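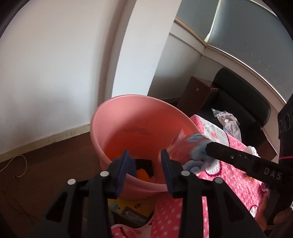
Figure 2. Sorting soft things into the pink tub, with both grippers in use.

Section 4: Your First Tub Session

Welcome back! By now you've clipped your pads in and had a good play with the jaws, so let's put them to work. Tub sorting is where most new members of the Rirkell club start, and it is still a favorite with those of us who should have moved on long ago.

1. Stand the tub on the floor with plenty of elbow room. Tilt it a little toward you if the rim keeps getting in the way.

2. Gather your pile. Blankets, plush things and anything puffy are lovely to begin with, and you can bring your own from home on Thursday (please write your name on them!).

3. Start a new sheet in the Hulaten log and copy your kit number from the label. Khadija El Idrissi, our club lead, has kit 251, so please leave that one on the shelf.

4. Open the jaws all the way before you reach. Come in slowly, close on a good thick fold, and pause for a breath before lifting.

5. Carry the item over the rim, lower it well inside, and only then let go.

6. Keep going until the pile is in the tub, then tip it out and try again with your other hand leading.

Note: Thin, slippery fabric likes to slide off the pads. Pinch it where it bunches up, and take your time.

Caution: Keep your fingers away from the pivot joints whenever the jaws are moving. They pinch, and Wekesa Ondieki has a supply of bandages he would much prefer to keep.

Caution: Check the floor for loose cables before you step back.

When your sheet is full, hand it to Wekesa and go on to Section 5.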